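Bins and Bags: Frequently Asked Questions
Cotham Residence, resident information

These are the questions the front office gets most often about the small trash bins in the bedrooms, studios and study rooms. Questions about bulky items and furniture are on the Moving Out page.

Which bin do I get?

Bedrooms and studios have one round bin each, the Roren in white. Shared kitchens have two of the tall Joly bins with a pedal, one for trash and one for recycling. Study rooms have a Roren next to the door. The Roren has no lid. If you want a bin with a lid in your room, you can bring your own, but please keep the Roren in the closet so it is there at checkout.

How many bins are there in the building?

1,954 in total, counting the shared kitchens, the laundry and the outdoor ones by the bike racks. We mention it because people ask why we can't swap a bin the same day. The spares are kept in the basement and the store is opened in the morning only.

Do I have to use a bag?

Yes. Loose trash in an unlined bin is the most common reason for a cleaning charge. Food containers and coffee cups leak, and the liquid gets onto the carpet when the bin is lifted. Paper from a desk is fine without a bag in a study room, but not in a bedroom.

Where do the bags come from?

You get a starter roll when you move in. After that, rolls are on the shelf outside the laundry. Take one roll at a time. They are ordered by the carton, 1,000 bags to a carton, and a new carton goes out when the shelf is empty. If the shelf is bare for more than a day, tell the front office.

What size of bag fits the Roren?

Use the ones marked 4 on the roll. They are black and a bit larger than the bin, so there is enough plastic to fold over the rim. The bags marked 6 are for the Joly bins. You can use one in a Roren if that is all you have, but you will end up with a lot of extra plastic around the top, and it slides down when something heavy goes in.

How do I put a new bag in?

Take out the old bag first and look in the bottom of the bin for anything that has dropped through. Shake the new bag open. If it won't open, rub the top edge between two fingers. Push the bottom of the bag down into the bin, then work around the rim and fold the edge over the outside by a hand's width. Press the bag against the inside wall with your fist to let the air out. It doesn't have to look neat.

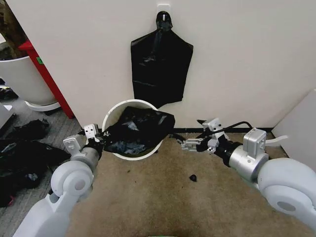 A black bag in a round white bin, with another one on the wall hook above.

What is the hook on the wall for?

It is for a spare bag. Gather the top of the bag, hang it on the hook and leave it there until you need it. Some residents prefer to keep a few spares in the bottom of the bin, under the bag in use. Both are fine. Please don't use the hook for coats, backpacks or headphones. It is only held on with adhesive.

My hook fell off. Can I stick it back on?

Not with the same strip. Bring the hook to the front office and ask for a new Rustex strip. Wipe the wall with a dry cloth, press the strip on for a slow count of thirty and leave it overnight before you hang anything. Don't use glue, nails or double-sided tape. They damage the wall panels, and a damaged panel is charged at 51 dollars. If some paint or surface came off with the hook, report it and we will look at it before you put up a new one.

Can I move the bin somewhere else?

Yes, anywhere in your own room. Keep it away from the heater and don't put it in the doorway. Most people leave it by the wall, where it doesn't get kicked over. In study rooms, leave it where it is so the cleaners can find it.

The bag keeps slipping into the bin. What can I do?

There are a few things to try. Fold more of the bag over the rim. Let the air out from underneath, as described above. If it still slips, gather the loose plastic on one side and tie it in a small knot on the outside of the bin, so the bag is tight around the rim. You can also put a large rubber band around the top. Clothespins work too, but they get thrown away with the bag.

How often should I empty it?

When it is full, or once a week, whichever is first. If there is food in it, take it out the same evening. The cleaners do not empty bins in bedrooms or studios. They empty study room bins every weekday morning and the kitchen bins twice a day.

Where do I take the full bag?

Tie it and take it to the trash room at the end of the ground floor, past the mail lockers. Your room key opens the door. Put it in one of the gray containers, and don't leave it on the floor if the first container is full, as there are more behind it. The trash room is locked from 11 p.m. to 6 a.m. because of the noise under the first-floor bedrooms.

Please don't leave bags in the hallway, even for a few minutes. Hallways are fire exits. Bags left there are removed, and if we can tell which room they came from, the room gets a note. A second note comes with a charge.

Can I put recycling in my room bin?

You can collect it in your room however you like, but it has to be sorted before it goes into the containers. Black bags are not accepted in the recycling containers, because the hauler can't see what is in them. Carry it down in a paper bag or a box and tip it in loose. Flatten boxes.

What should never go in the bin?

Batteries, light bulbs, paint, needles and anything still warm. Batteries and bulbs go in the boxes at the front office. Ask at the desk for a sharps container, which is free. Vapes count as batteries. Broken glass can go in the trash if you wrap it in several layers of newspaper and tape it shut.

The bag leaked on the carpet. What now?

Blot it with paper towels. Don't scrub, and don't use bleach, which leaves a pale patch on beige carpet. The front office lends out a carpet spray and a small brush. If the stain is still there the next day, send us a message with your room number and what the spill was. Stains that are reported early are usually cleaned without a charge.

How do I clean the bin?

Rinse it with warm water and a little dish soap in the utility sink, not in the shower. The drain in the shower clogs easily. Let it dry upside down before you put in a new bag. If it still smells, sprinkle some baking soda in the bottom and leave it there under the bag.

My bin is cracked. Do I have to pay for it?

Not if it is normal wear. Bring it down in the morning and we will exchange it. If the bin is missing, or has been used for something like mixing cement (it has happened), you pay for a new one.

What do I do with the bin when I move out?

Empty it, wipe it out and leave it in the room with no bag in it. Leave the hook on the wall. Unused rolls can go back on the laundry shelf if they haven't been opened, and opened rolls can stay in the room for the next resident.

I have a question that isn't here.

Ask at the front office or use the contact form in the resident portal. Choose "Room and furniture" as the subject and give your room number.

Page last checked in January.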